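Kowalchuk Household Small Items

Kowalchuk is a set of pictures of small household things being put away in whatever was at hand: boxes, drawers, trays, the tops of dressers. It has 1,342 pictures from 40 homes. Killian Perrin and Séverine Joly put the list of homes together, and Marcelle Roussel checked the labels.

Bedroom pictures make up 183 of the total. Most have a bed or a dresser in them, and the things are the kind that end up on a nightstand, like a remote control or a spare cable. 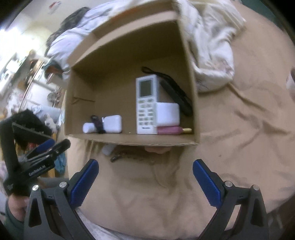 Category: bedroom / box on bed

A cardboard box turned on its side counts as a shelf, with the label "open_box". Items inside get "in". Items on the sheet get "out", even when they are partly under the box, like the small white object and the chain.

Straps and cables share one label, "cord". Small tubes are "tube" whether or not the contents are known. Plain white cases and blocks are "small_white" unless the type is clear.

Known problems

Bedding folds were sometimes labeled as items before the November update. Send any that are left to Pascal Delorme.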